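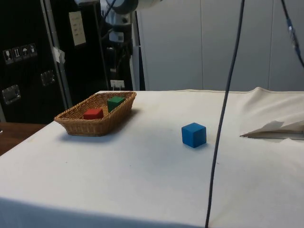
*Zwei Holzklötze im Korb, einer rot, einer grün.*

Seit März räume ich die Wohnung meiner Tante in Stotden aus. Ich hatte mit ein paar Wochenenden gerechnet, jetzt haben wir Herbst und der Keller ist noch voll.

Angefangen habe ich mit den Büchern, das war ein Fehler. Man blättert, liest sich fest, und abends steht alles noch im Regal. Besser ging es mit der Küche. Töpfe behält man oder man behält sie nicht. Das Antiquariat in Trindari hat am Ende 351 Bücher genommen, den Rest wollte dort keiner haben, vor allem nicht die Lexika. Die liegen jetzt bei mir im Flur.

Teguh Pelupessy aus dem Haus gegenüber hat beim Schrank geholfen. Wir haben ihn auf dem Treppenabsatz zerlegt — die Rückwand war genagelt und nicht geschraubt, das hat den halben Nachmittag gekostet. Er hat die beiden Türen mitgenommen und will daraus eine Werkbank bauen.

Schwierig sind die kleinen Sachen. Knöpfe, Schlüssel ohne Schloss, Spielzeug, Postkarten von Leuten, die ich nicht kenne. Ich habe mir sechs Kartons erlaubt, mehr passt bei mir nicht unters Bett. Vier sind voll. Die Briefe gehen ungelesen an meine Cousine, so hatte es meine Tante auf einen Zettel geschrieben.

Bis zum 23. Oktober muss die Wohnung leer sein. Der Entrümpler wollte für den Keller 3000 Euro, das mache ich lieber selbst. Falls jemand Einmachgläser braucht: bitte melden, auch größere Mengen, Deckel sind dabei.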